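A board for the dark table

I finally have a place where I can put down things without fear, and it makes me more glad than a grown person should be about a piece of white board.

The table came to us in August. Adesuwa Haruna, my neighbour from the second floor, was moving to Fostley and she did not want to carry it down the stairs and then up again. It is dark grey, very heavy, and it shows everything. One crumb looks like a mountain. If I cut paper on it, I lose the pencil marks in my own shadow, and small screws disappear completely until I find them with my elbow.

For a while I used an old tablecloth. It was a mistake, as cloth moves when you press on it, and a ruler does not like to lie on folds. Then I tried a glass plate from a picture frame, but it was cold under the wrists and I was always afraid for the corners.

The white board is the third try. I had seen one in the Rotich catalogue, number 477 if somebody wants to look, but the delivery cost almost the same as the board. So I asked in the shop behind the station, where they sell the ends of larger pieces. The man was patient with my drawing. He asked me two times if I wanted the edges straight or round, and I did not know the right word for what I wanted, so I showed him with my thumb.

How I use it now: the board lies flat on the table, on my side, and I leave a strip of the dark top free along the edge for the cup. The cup must never stand on the board. This is the only rule and I have broken it already. Paper, glue and the small knife live in a Seltela tin, and when I finish I wipe the board with a soft cloth and a drop of washing-up liquid.

I should also mention the curtain. The wall behind the table was an ugly yellow, and against it my eyes became tired in the evening. I hung black fabric, and after that the work was much easier to see. It still has creases from the packet. I read that you can steam them out while the fabric hangs, but I did not try it yet.

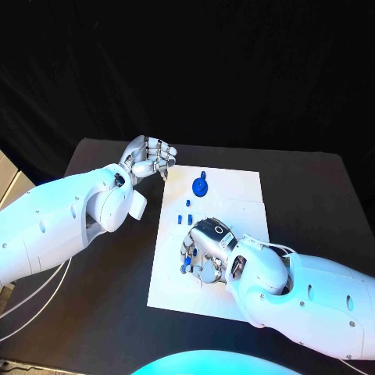

The white board on the grey table, with the black curtain behind.

Next I want to find a better lamp. The Rinidus one which I have is strong, but it makes a hard shadow on the left side, exactly where I hold the ruler. If you know a lamp with a long arm and a warm light, please write to me below. I would like to stay under what I paid for the curtain.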